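Minutes, Drukenen House residents' meeting, June

Held in the ground floor lounge, 6 pm. Written up by me, Lucie Robichaud, because I lost the draw again. Corrections to me by the mailbox or in person, please don't slide them under my door!

Present: Brock Pelletier (chair), Carter Gauthier, Dorota Baran, Thérèse Zacharias, me, and a few people who came in for the cake and stayed, which we were glad about. Apologies from the second floor, who are all at the same wedding.

1. Last time's minutes

Brock asked if everybody had read them. There was some looking at shoes. Thérèse had read them (thank you Thérèse) and wanted it noted that she did not "object" to the new hallway lamps, she only said they make her look ill. So noted. Otherwise agreed.

2. Things left over from last time

The front gate now closes by itself. Carter adjusted the hinge and got a small round of applause.

The bike room still has three bikes with no name tag on them. If one is yours, tie something on it before the next meeting or it goes to the repair shop on the corner, who have said they'll take them.

The heating bill question is still open. Brock wrote to Fehr, our building managers, and got a letter back saying they had received his letter. He is going to call them this time. I said I'd sit next to him while he does it, because he is too polite on the phone and ends up thanking them.

3. The washroom floor

We spent far too long on this, but it does affect everyone who uses the shared bathroom, so I'll try to put it all down.

Dorota started us off. She has been doing the bathroom for the last few weeks while the schedule was being sorted out, and she says the white floor tiles look lovely for one evening and then show every footprint. She thinks half the problem is too much cleaner. People pour it straight from the bottle, don't rinse, and the film that's left behind grabs the dirt. Her way is a capful in a full bucket, scrub, then go over it with clean water, then a dry cloth. Carter said he has never once rinsed a floor in his life. Dorota said yes, she could tell (they are still friends, I checked).

We had two products on the list to choose from, Flurkimier and Vullen. Thérèse likes Flurkimier because it hardly smells of anything. Brock likes Vullen because his mother used it. I tried both on my own kitchen floor over the past month and couldn't tell them apart once they'd dried, except that Flurkimier costs less if you get the big size. Vote was for Flurkimier, with Brock against and sulking a little. We'll buy one big bottle and people can refill from it.

Then the brush. Thérèse asked for a long handle, no discussion, her knees are done with kneeling. Everybody over forty agreed very fast. Carter wanted to know whether a stiff brush would scratch the tiles, and Dorota says no, it's the grit under the brush that does it, so sweep first. Sweep first! I'm underlining that in my head. The brush stays in the bathroom and doesn't travel to the balcony, the stairs or anybody's car mats.

4. The bathtub

We all love the tub. That was the one thing the whole room agreed on tonight. It's also the thing we get the most grumbling about, so Brock went through the points people had put in the box.

Rinse it after you use it. All the way round, the rim too, and pick whatever you find out of the drain. Thérèse would like me to write "hair" here, so: hair.

No scouring powder inside it, ever. The shine on the inside is the whole pleasure of that tub and once it goes dull we're stuck with it. A soft cloth and a drop of dish soap does it. Dorota added that the outside gets forgotten completely, and so does the floor behind it, where you have to reach in along the wall. She suggests whoever has the bathroom does the back of the tub every second turn, and we said fine.

Please don't hang wet towels on the tall faucet. It stands on the floor on one slim pipe and it isn't a towel rail. Carter confessed. He was forgiven.

Bath oil: a long conversation, mostly about whether it's nice or just slippery. We settled on allowing it, but you wash the tub with soap straight after, before the next person climbs in and goes flying.

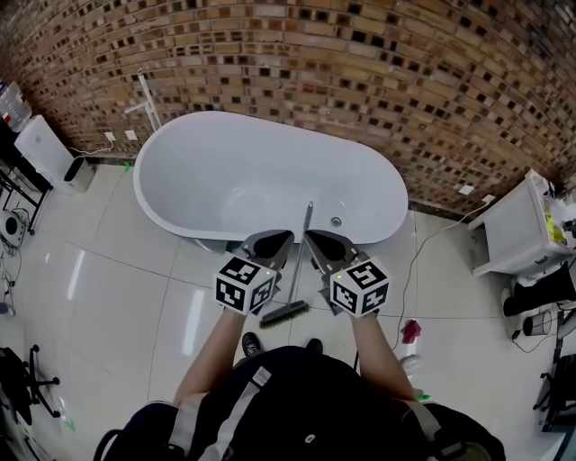
Thérèse then brought up the brick wall, which is her favorite part of the building and the part she would least like to dust. All those dark gaps between the bricks! Brock thought a vacuum with the soft brush on it, going from the top down. Dorota thought a dry paintbrush for the gaps and a podcast to get through it. I'm with Dorota. We agreed to do the whole wall together one evening, with pizza after, and see how bad it really is before anyone draws up a plan. Carter has a stepladder. And nothing wet on the bricks until we've asked Fehr what, if anything, they've been sealed with.

Also from the box: somebody asked if cables could be kept tidy along the foot of the wall in there, so the mop doesn't catch on them and so they stay well away from water. Brock has some clips left over from his own place and will bring them down. Nobody is to charge a phone next to a full bath, and that goes for certain teenagers and also for Carter.

Cloths next. Red cloths are for floors, any other color is for the tub and taps, and used ones go home with you to be washed. Don't leave them on the floor for the next person, and put the caps back on bottles.

5. Money

Quick one. We have 600 in the house fund. Brock asked for 50 of it for the cleaner, a pack of cloths and a spare brush head, and we said yes before he'd finished his sentence. Receipts go to Thérèse, who has an envelope.

Carter asked if we could also look into a small bench for the bathroom, somewhere to put your clothes down. Dorota is worried about it being in the way of the mop. Carter will measure up and come back with two or three ideas, none of them with drawers, please.

6. New schedule

We have 12 households signed up and we'll take turns by the week, starting with the top floor and working down. Dorota is let off the first round completely because she's done so much already, and I'd like that in the minutes with a big thank you. If you need to swap, swap with a neighbor and write it on the sheet. You don't have to tell me.

What a turn means: sweep, scrub, rinse and dry the floor, wash the tub inside and out, wipe the faucet and the rim, empty the bin, air the room. It took Dorota under an hour last time and that was with the radio on and a fair bit of singing, according to her neighbors.

7. Anything else

Thérèse is looking for someone to water her tomatoes for the second half of the month. I said I would and now I'm nervous.

Brock has found one green glove. It's on the mailbox.

Who's doing what: Brock calls Fehr (with me beside him) about the heating and the bricks, and brings the cable clips. I buy the Flurkimier and the cloths. Carter looks at benches and brings the ladder. Dorota writes out her floor method on a card to hang inside the bathroom door, in big letters. Thérèse keeps the envelope.

Next meeting same place and same time, date to go up on the board once the wedding people are home. Dorota's baking again, lemon this time.

L.R.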